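Drawing and Color I – Skistholm Evening School
Handout 4: Blocks, saturated color and dark backgrounds
Instructor: Crescencio Bermúdez
October 12, 2023

These notes cover the lecture and the exercise that goes with it. If you missed Handout 3 (boxes in two-point perspective), read that first. The perspective is not repeated here.

1. Why blocks

A block has flat faces and straight edges, so all the changes you see across it come from light, color and viewpoint. With an apple or a jug you have to deal with curved shading as well. Most of the problems people had with the August still lifes were problems with planes, and a block is the quickest way to work on them.

Use any block you have. Toy blocks are fine. If the paint is chipped, turn the chipped side away or draw the chip. Avoid blocks with printed letters for the first exercise, because you will end up drawing the letter.

2. Local color and seen color

Local color is the color you would name if somebody asked. Seen color is what is in front of you under a given light. A red block has one local color and usually several seen colors. The face turned toward the lamp may be orange-red. The face turned away may be a brown or a dull wine color. The top may pick up whatever the ceiling is doing.

Beginners tend to mix one red and then add white for the light side and black for the dark side. White makes red go pink and chalky. Black makes it dead. Try these first:

Light face: red with a little yellow or orange.
Middle face: red as it comes from the tube.
Dark face: red with a small amount of green or dark blue.

Test each mixture on scrap paper and let it dry before you decide. Gouache shifts in value as it dries, and the dark mixtures shift more than you expect.

3. Value before color

Red is hard to judge for value. It catches the eye, so people paint it too light. In most reds sold as student paint the value is close to a middle gray, sometimes darker. Put your gray scale next to the block and squint until the edge between them gets weak. The step where the edge nearly goes away is the value you want.

If you did not make a gray scale in week 2, make one now. It needs 10 steps, black at one end and white paper at the other, each step the same width. Use the Wimcombe cartridge paper from the supply shelf or something of similar weight. Thin paper buckles and the steps will not read evenly.

4. Working on black

A dark background changes how you see everything in front of it. White things look whiter and slightly larger. Saturated colors look brighter. Dark things lose their outer edges, and you have to decide how much of that edge to put back.

Leave out the edges you cannot see. Students often draw a gray line around a dark object so that it stands apart from the background. A lit rim or a small highlight will usually place the object well enough. If it does not, move the lamp.

Do not use pure black from the tube for the whole background. Mix it with a dark blue or a brown and lay it in two thin coats. Keep the brush strokes going the same way in both coats.

5. Whites and grays

White surfaces are read through their highlights. On a matte surface the highlight is wide and has soft sides. On a glossy surface it is smaller and has harder sides. If both come out the same in your painting, the viewer will take them for the same material.

Brushed metal sits somewhere between the two. Start with a middle gray, add the dark grooves or seams, and put the light streaks in last. Most people put them in first and then have nowhere to go.

Figure for sections 4 and 5
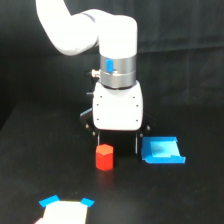 961 words – 4 min read

Study the red first and notice how much attention it takes next to so much white, black and silver. Cover it with your thumb and look again. The bright blue tab on the silver band is small, but with the red covered it becomes the strongest color near the middle.

Compare the matte white above the band with the glossy white underneath it. Then find the light along the rim of the left black bracket. That rim does the job described in section 4, and you can paint it with one stroke if the brush is wet enough.

6. Exercise

Set up one block in a saturated color in front of black paper or cloth. Add one white object and one metal object – a mug and a spoon will do. Use a single lamp from the side and turn off the room light.

Make a pencil value study no larger than a playing card. Then make the painting in gouache, half a sheet. Allow more than 2 hours for the painting, not counting drying time between coats.

Do not draw the background last. Lay it in early so that you judge the block against it from the start.

Bring both pieces to the next session in Alvarado Hall. Write your name on the back in pencil. Ink comes through the cartridge paper.

7. Reading and materials

Read chapter 4 of the course reader, the pages on simultaneous contrast. The Dullidwood color charts are in the flat drawer by the sink and can be used in the room but not taken home.

You will need for next time: red, yellow, dark blue, white and black gouache; a flat brush and a small round one; two water jars; masking tape. Anyone short of masking tape can take a roll from the shelf and return what is left.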